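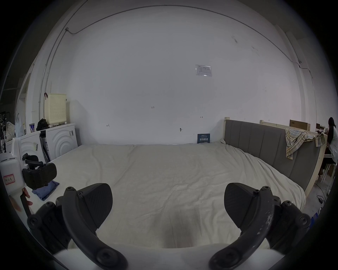
Two hand-held grippers over a bed at the Drusia collection site, July.

The household manipulation program at Orkach has spent the past year gathering examples of ordinary chores. Its data collection lead, who spoke on behalf of the team, described bed work as the hardest category to record well.

"A sheet never lies the same way twice," the lead said. "The model has to see many starting positions, so we ask operators to change the layout before each recording."

The present set, known internally as Pinheiro, holds 1878 accepted recordings. A further 277 were returned by reviewers, most often for a pause at the start or a grip that closed too early. Returned recordings are kept in a separate archive and are not used for training.

Operators complete 9 practice runs before their work is counted. Asked whether that was enough, the lead was cautious. "For towels, yes. For anything that takes two hands on a large sheet, we would like more, and we have asked for the time."

Review is handled by Trustness, which checks each recording against a written task sheet. According to the lead, the two sides still differ on how to label a fold that is later corrected by the operator. "We keep it as one action. They would prefer two. The guide will be revised before the next round, and 514 recordings will have to be labeled again."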